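# Flurnel hand-held gripper: a review after the first months

We bought the Flurnel in April, when the management at Tveit decided that part of the folding and packing should be prepared for automation. I work at the tables, so I write as a user and not as an engineer.

It is a tool you hold in the hand, with two black curved fingers and a soft pad at the end of each. You do your normal task with it, and the recordings are later used to teach the arm. Our shift records 45 minutes in the morning and the same after lunch. Madhu Chauhan plans who does it.

The fingers are good with cloth. Small pouches are also fine, but thin paper labels are difficult and I still take off the tool for them.

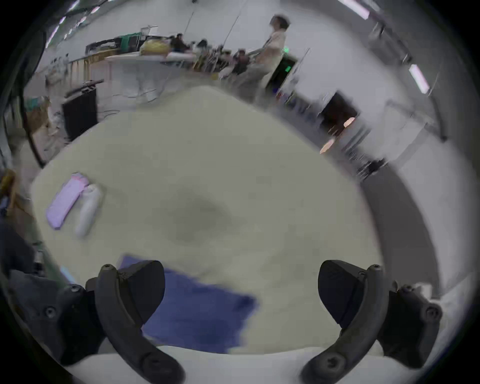 *2 min read*

A blue cloth, a lavender pouch and a cream-coloured table: my working view has become quite simple. The fingers open wide enough for most of what we pack, and the screws on them are easy to reach when Stellan Åberg must tighten something.

The weight I like less. My wrist is tired by Wednesday, and Kirsty Blackburn, who has smaller hands, asked for a shorter turn. She got it after two weeks of asking.

What changes for us is mostly the rhythm. Before, I could talk while I folded. Now I must move slowly and think about each grasp, and a bad one is deleted. In my best week I made 223 good recordings, in my worst only 84. We were promised that these numbers are not used for our pay, and so far this is respected. I would advise any other workplace to get such a promise on paper before the box is opened.

Four stars for the tool. For the training booklet, two.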